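Carnstead Secondhand Computing Board
Desktops and Towers > Rebuilds, Teardowns, Regrets

Thread: Old Dell tower, CPU out, now what do I do about the cables
22 replies

slatbench
December 16, 2018

I have reached the age where other people's dead office towers follow me home. The current one is a Dell with a green board, and I intend to strip it, clean it and put it back together as something my household will pretend to be grateful for.

It's on its side on the bench with the panel off. The processor is out and parked in a gray printed tray I keep next to the case, in a square pocket that fits it nicely. The tray has clips and slots for other bits too. I used to put loose parts in a cereal bowl, and I'll let you guess how that went at breakfast.

Questions for the group:

1. Do I pull the power supply before or after the graphics card?
2. Is there any sane way to route the cables in a case this size?
3. Should the board come out at all, or do I leave it alone and blow the dust off?

Current state of affairs, socket open and card still seated:

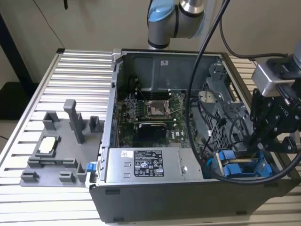
Re: Old Dell tower, CPU out, now what

fanheader_blues

Card first. Always card first. It's the widest thing in there and you'll be working around it all afternoon otherwise. Release the latch at the end of the slot before you pull. I mention this as a man who owns a slot with no latch.

Also, please close that socket. Lever down, frame down, and a cover on it if you kept one. An open socket is a magnet for screws. I've dropped 4 screws in my career and every one of them went looking for pins.

Re: Old Dell tower, CPU out, now what

ohm_on_the_range

Disagree on card first. Power supply first. If you undo all the power leads while everything is still in place, you can see what goes where and take a photo of it. Take the card out and suddenly there's a free connector and a fuzzy memory of what it was for.

Agree on the socket.

Re: Old Dell tower, CPU out, now what

fanheader_blues

Or you could label the leads, like an adult.

Re: Old Dell tower, CPU out, now what

ohm_on_the_range

I do label the leads. I label them "power," and then there are nine of them.

Re: Old Dell tower, CPU out, now what

mrs_thermal_paste

Gentlemen. It makes no difference. Unplug it from the wall, hold the power button for a few seconds, and take out whichever one is annoying you most.

slatbench, the tray is a good idea, but is the chip just sitting in there? I'd want a lid. I had one in a perfectly good foam square and then a sleeve went past. It took me most of an evening to find it and the rest of the evening to stop looking at the sleeve that way.

Re: Old Dell tower, CPU out, now what

slatbench

It's just sitting in there. The walls of the pocket hold it in place and I wear short sleeves. A lid is a fair point, and I'll add it to the list of things I'm going to print and won't.

Socket noted, everyone. Twice noted.

As for the power supply, I'm now less sure it needs to come out. It's a plain metal box with a grille of little square holes on the front, and I was hoping to clean it through those. The trouble is what lives around it. There's a blue cable coiled up in a loop just under it, and then the usual red, yellow and black bunch running down beside the board. I'd like to see the board without parting a curtain first.
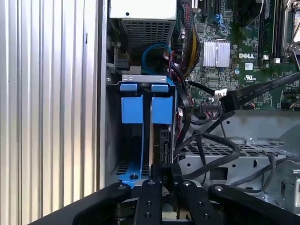

So my thinking is to leave the power supply bolted in, unplug the bunch from the board and the drives, and tie it back against the case wall while I clean. Then the chipset heatsink gets a soft brush between the fins. I did the last one with compressed air and moved the dust from the heatsink to my lungs, where it is presumably still doing well.

If anyone thinks leaving the supply in is lazy, I'd like to hear it. I already suspect it.

Re: Old Dell tower, CPU out, now what

ohm_on_the_range

It's lazy.

It's also what I'd do. Don't open the supply itself under any circumstances. Brush the grille, vacuum near it with the nozzle held off the metal, move on with your life. If the fan in it grinds, replace the whole box. I've got a Pramidow unit in mine that cost less than lunch and has so far caught fire zero times.

Re: Old Dell tower, CPU out, now what

fanheader_blues

Wait, you're recommending Pramidow? The one I had whistled. It whistled in a key. My dog left the room.

Re: Old Dell tower, CPU out, now what

ohm_on_the_range

Mine hums. I find it companionable.

Re: Old Dell tower, CPU out, now what

jumperlost

On the blue one: don't undo that coil until you know what's on both ends. Factory cable routing in these things looks like an accident but some of it was on purpose. I straightened every cable in an old tower back in June because I wanted it to look tidy, and then the side panel wouldn't go on. The loops had been taking up the slack. I'd liberated a foot of cable and had nowhere to put it.

I've still got the panel. It's a shelf now.

Re: Old Dell tower, CPU out, now what

mrs_thermal_paste

Seconding the above. Tidy is not a spec. Airflow is a spec, and "the door shuts" is a spec.

Leave the board in. You only take the board out if you're changing it or something rolled underneath. You'll have to do all the little front panel leads over again, and those are four kinds of misery in one plug.

Re: Old Dell tower, CPU out, now what

pinbender (lurker, first post)

I'd take the board out. Dust gets behind it. Thirteen screws or however many it is, and then you can clean the whole case in one go and wash the plastic bits in the sink.

Re: Old Dell tower, CPU out, now what

fanheader_blues

Welcome to the board, pinbender. You're wrong but you brought a plan, and that puts you ahead of most of us.

Dust behind the board isn't hurting anything. It has a quiet life back there.

Re: Old Dell tower, CPU out, now what

pinbender

I just like knowing it's clean.

Re: Old Dell tower, CPU out, now what

mrs_thermal_paste

Then you'll go far, and it will take you all weekend.

Re: Old Dell tower, CPU out, now what

slatbench

Ruling from the bench: the board stays in. Sorry, pinbender. I admire your standards and can't afford them.

On to the SATA cables, which are what I've been avoiding. The one in question is flat and black and lies right across the board. Do I reuse it or throw it out? I have a drawer with almost 13 of these in it, and I trust perhaps two. They've all got that tiny white lettering on them that makes you feel you ought to be writing it down.
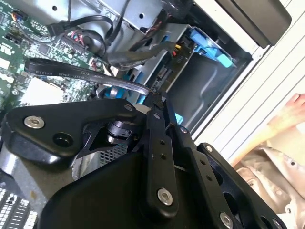
SATA cable over the board, E321011 on the lettering

Re: Old Dell tower, CPU out, now what

jumperlost

Reuse it if the plugs still grip. The lettering is mostly for the people who made the cable. I've never once needed it, and I've got a notebook full of it.

What kills these is bending. If there's a sharp crease near the plug, bin it. A gentle curve is fine. Flat ones like to be folded over sideways, and people fold them like they're wrapping a present.

Re: Old Dell tower, CPU out, now what

ohm_on_the_range

Throw it out. New ones are cheap. The last time I economized on a SATA cable I spent two evenings reinstalling an operating system onto a drive that was fine. The drive forgave me. I haven't forgiven the cable.

Re: Old Dell tower, CPU out, now what

fanheader_blues

Tamura Surplus had bags of them up for next to nothing the last time I looked. Item 1029 in their list, short ones with the metal clip. Get the clip. The ones without the clip fall out if you shut a door in the next room.

Re: Old Dell tower, CPU out, now what

jumperlost

The clip ones are also the ones that take the socket off the drive with them when you pull without squeezing. Ask me about my drive.

Re: Old Dell tower, CPU out, now what

fanheader_blues

I'm not going to ask about your drive.

Re: Old Dell tower, CPU out, now what

slatbench

All right. I'll keep this one as a spare, which is to say it joins the drawer, and I'll order the bag with the clips. Whoever pulls without squeezing does so at their own risk, and in this house that's me.

Plan as it stands:

Close the socket before anything else.
Card out.
Power leads photographed, unplugged, tied back. Supply stays where it is.
Blue coil left alone.
Brush, vacuum, brush again.
Chip back in with fresh paste. I have half a tube of Trulier, and it's gone a bit firm.

Re: Old Dell tower, CPU out, now what

mrs_thermal_paste

Half a tube of firm Trulier is grout. Buy new paste. I chose this user name for a reason and I will not be ignored in my own field.

Re: Old Dell tower, CPU out, now what

ohm_on_the_range

I notice "card out" made it onto the list ahead of the power leads.

Re: Old Dell tower, CPU out, now what

fanheader_blues

I noticed that too. I've printed it.

Re: Old Dell tower, CPU out, now what

slatbench

New paste ordered. I'll post again when it boots, or when it's a shelf.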